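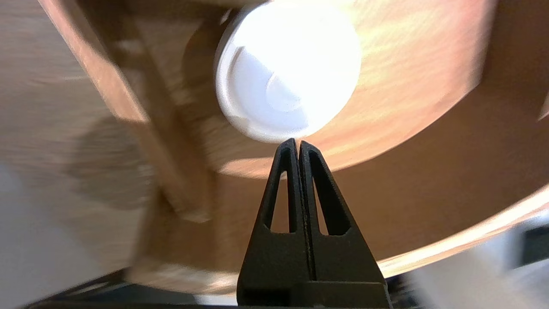

Ticket 918
Subject: Gripper reports "object held" with fingers closed on nothing, lid task
Site: Nurkholm, cell 3
Opened by: Adoración Montoya
Assigned to: Fulgencio Galindo
Status: Waiting on parts

Friday 09:40, Montoya
Lid pick fails intermittently. Fingers close fully, controller returns HELD, arm carries on to the place position without the lid. No fault raised. White lids only. Wooden discs on the same program pick normally.

10:15, Galindo
Please send the width reading at close and the force limit in use.

10:32, Montoya
Width 0.0 at close. Force limit 100, default. Log attached, see line 341 onwards.

11:20, Galindo
Line 341 has HELD set by motor current alone. The width check is skipped. Was the Pravano config reloaded after the finger change?

11:26, Montoya
Yes, on Thursday's late shift. Slotted black fingers, same as before.

13:05, Galindo
The reload restored the old config file, with min_width unset. Set min_width to 0.8 and restart the gripper service. A restart of the arm is not needed.

14:10, Montoya
Done. Empty closes now stop the program with GRIP_EMPTY. Lids are still missed, mostly under the strong side light. Wrist camera gives a poor lid edge where the white burns out.

14:45, Galindo
Separate cause. Lock exposure, do not leave it on auto. Diffuser ordered from Bistava. Keep the cell at reduced speed until it is fitted.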